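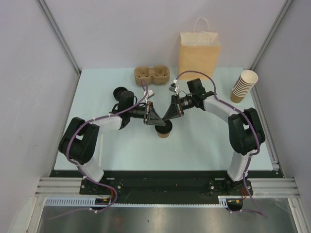 The Second Arm

Teresa Paiva wanted two arms. Pak-hei Siu, who kept the budget at Skikosano, had money for one.

"One arm can put a lid on a cup," he said.

"And who holds the cup?"

He wrote something in the margin of the quote from Dadton. The quote was already old, and the price was good only until the end of November.

Teresa laid out the numbers again. There was 3000 left for the year, and 2000 of it was promised to the new counter. She had found 200 more in the line for paper bags, and she was a little ashamed of how happy this made her.

"Fernanda Neves can wait for the counter," she said.

"Did you ask her?"

"Not yet."

Pak-hei looked through the glass at the pale blue table. The two grippers had come close together above the small cup with its black lid, like two people who bend over a baby. He watched for a long time.

"Which of them is on loan?" he asked.

"The right one. Dadton wants it back at four o'clock."

He turned the quote over and found the line for shipping - 29, each way. Then he took the cap off his pen, and asked her for Fernanda's telephone number.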